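**Pre-purchase inspection checklist: arm cell, bench 2**
Site: Bamthorpe
Inspected by: Loredana Tedesco, with Maarten Geerts
Date: March 23, 2021
Copy to: Dirk Timmermans (budget), Yaqin Jiang

Purpose: decide what has to be replaced, what can wait, and what goes into the order to Weltov. Marks are OK, FIX (do it before the next run) or BUY (needs money). Prices are before tax.

## 1. Power and stops

- [x] Main switch reachable from the operator side – OK
- [x] Emergency stop button cuts arm power – OK. Tested three times from the pendant and three times from the bench.
- [ ] Second emergency stop at the door side – BUY. We have asked for this since February. Quote from Fourie is 166, button and cable included.
- [x] Cables off the floor – OK after Maarten moved the extension lead.
- [ ] Breaker labeled – FIX. The label says "oven".

Comment (Dirk): The door-side stop is approved. Please don't hold it for the rest of the order.

## 2. Arm and mounting

- [x] Base bolts torqued and marked – OK
- [x] No play in joints 1 to 4 – OK
- [ ] Joint 5 – slight play when pushed by hand. Not a stop for us at the speeds we run. Check again next month and write down the reading.
- [x] Speed limit set and locked – OK. Password changed, Yaqin has it.
- [ ] Reach limit drawn on the floor – FIX. The tape has worn through on the aisle side.

Comment (Yaqin): If joint 5 gets worse, the repair would come out of this year's service money. I'd like to know before May what we are looking at.

## 3. Gripper and wrist camera

- [x] Fingers open and close over full travel – OK
- [x] Finger screws tight – OK, one turned slightly on the left finger and was retightened.
- [ ] Finger pads – BUY. Worn on the inside faces. A pair from Etmont is 62. Order two pairs.
- [x] Camera bracket secure – OK
- [ ] Camera picture quality – edges break up into blocks. Try a lower compression setting before we spend money on a new camera.
- [ ] Camera cable strain relief – FIX. A clip is enough.

Soft goods are the main use for this gripper over the coming year, so the pads matter more to us than grip force. Hard parts will stay on the other bench. Anything plush gives way under the fingers, and the force reading we have now is too coarse to set a sensible limit on it. 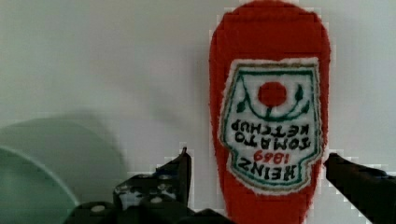
The force-sensing gripper is the largest single item on the list. Weltov quotes 1940 with the adapter plate, and the plate fits our wrist without drilling. Maarten checked the hole pattern against the drawing. Training is not included and we don't need it.

Comment (Dirk): Can we rent one first?

Reply (Loredana): I asked. Weltov rents for a minimum of six months, and the rent is not taken off the price if we buy afterward. I would buy.

Comment (Feng-yi Au): Agree with buying. Please get the delivery time in writing. Last time the plate came five weeks after the gripper.

## 4. Work area

- [x] Bench surface clean and level – OK
- [x] Lighting even at the pick position – OK, some soft shadow, no effect on picking.
- [ ] Guard panel, aisle side – BUY. The current one is a loan from bench 4 and they want it back.
- [x] Test objects stored in the marked bin after use – OK
- [ ] Written list of test objects – FIX. Half of the entries are out of date.

Comment (Maarten): I can update the object list with the tape job. One afternoon for both.

Comment (Feng-yi Au): Add a column for wash dates on the fabric items. They pick up lint, and it ends up in the finger joints.

## 5. Papers

- [x] Risk assessment on file – OK, but it must be redone when the new gripper goes on. The old one names the current gripper by model.
- [x] Operator sign-off sheet – OK
- [ ] Service contract – runs out at the end of the quarter. Renewal offer received, not signed.

## Budget

The ceiling for bench 2 this year is 3081. The gripper, the door-side stop and the two pairs of pads all fit under it. The guard panel is not priced yet. Service renewal is on a separate line and should stay there.

Order of buying:

1. Door-side stop (approved, order now)
2. Finger pads
3. Guard panel, once Fourie sends a price
4. Force-sensing gripper, after Dirk signs

Comment (Dirk): I will sign item 4 when the panel price is in. If the panel pushes us over, we keep the loan panel until next year and I will talk to bench 4.

Open FIX items: breaker label, floor tape, cable clip, object list. Maarten to close all four and initial this sheet. The bench may be used in the meantime with one operator and one person at the stop.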